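Kirnia Community Forum > Data and Demos > How many demos before I stop blaming the demos?

marmaladeservo
Monday, June 7, 2021

I have been teleoperating two simulated arms in Kirnia for most of a fortnight and would like somebody to tell me to stop, or failing that, to carry on.

The job is a ball and a cup. I drive the arms by hand, the recorder saves everything, and the policy is supposed to learn from my example, which my family would say was its first mistake. I have 147 episodes I'm happy with and another 20 in a folder called "hmm". After training on the good ones it gets the cup most of the time and treats the ball as a rumour.

As a warm-up I also recorded a lot of single-arm grasps on a can, thinking they would teach it what closing the fingers is for.

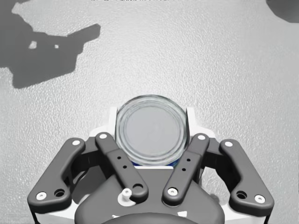

Can between the pads, top view.

Those went well enough that I got cocky. Now I can't decide whether the can episodes are helping the ball and cup or just teaching it that the world is made of cans. Record more, or throw some away?

oldpotentiometer

Throw some away. People on here always want more and it's always more of the same. If you have 147 episodes and the cup starts in the same spot in 140 of them, you haven't got 147 episodes, you've got one and a lot of disk.

Also, the can set is a different job. Put it in its own bin and train without it before you ask anyone anything else.

marmaladeservo

The cup moves! It moves a bit. I'll grant you it doesn't move with much ambition.

twopintsofgrease

Disagree with oldpotentiometer, as is traditional. We had a drawer job at Mostyn last December where mixing in plain grasps helped a lot. The arm stopped dithering when it got near things. We kept them to a small share of the mix, mind, and we labelled them as their own task so the model knew which was which.

What I'd look at first is where your arms begin each episode. If they start in the same pose every time, the policy learns that pose by heart and falls apart the moment it's nudged. Post your setup?

marmaladeservo

It's the stock two-arm table. Both come in from the near side, ball further back, cup nearer me. I start with the grippers open because that is how it loads and because it hadn't crossed my mind that I had a choice.
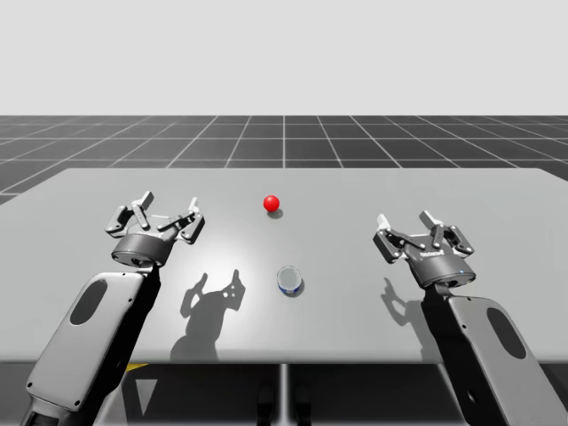

So the start pose is identical every time, yes. I nudge the ball with the randomiser, which I left on the Skoten preset, and the preset turns out to have the courage of a damp biscuit. The whole spread would fit under a saucer. I drive the left arm for the ball and the right for the cup, and I tend to move them one after the other because I have one brain and it's booked.

twopintsofgrease

There's your trouble then. One after the other means that for half of every episode one arm is being shown, very carefully, how to do nothing. It's learning that. It's probably excellent at it.

oldpotentiometer

For once, agreed. Trim the idle stretches.

twopintsofgrease

No, don't trim them! If you cut the waiting, the arms will both set off at once and meet in the middle. Mark which arm is meant to be working and leave the timing alone.

oldpotentiometer

I trimmed mine and nothing met in the middle.

twopintsofgrease

You had one arm.

oldpotentiometer

I had one arm and good habits.

hedgerowkinematics

Coming at this from the dull end. Before anybody trims anything, has the OP watched the episodes back? All the cameras, start to finish, at normal speed. I ran the labelling for the Pestamstead set and we binned 60 out of 166 on the first pass, and hardly any of those were bad driving. Mostly they were bad recording.

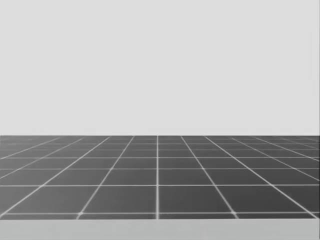
Camera checks are the cheapest thing you can do to a dataset, and they get skipped on account of being boring. Go through each view and ask whether there is anything in it a learner could use. A view with pale backdrop, a gridded floor, a grey strip along the bottom and no arm or object anywhere will go into training as happily as a good one. The file is the right size, the frame rate is lovely, and the model is being asked to work out a grasp from some tiles. If a view is like that all the way through, drop it from the inputs. If it's only like that for a stretch, find out what else is going on in that stretch before you decide.

marmaladeservo

I have watched the first five seconds of quite a lot of them.

hedgerowkinematics

Everybody has.

marmaladeservo

Right. Plan for this week, shout if it's daft. Cans into their own folder. Randomiser off the preset and turned up until I'm slightly frightened of it. Start poses varied. Watch the lot back, every view, with tea. Then 20 fresh ones, trying to use both hands like a grown-up, and compare against the old set before I record any more.

twopintsofgrease

Not daft. Keep the cans handy though, you'll want them back at a small share.

oldpotentiometer

You won't want them back.

hedgerowkinematics

Train it both ways and post the numbers. And rename "hmm" to something you'll understand by Friday.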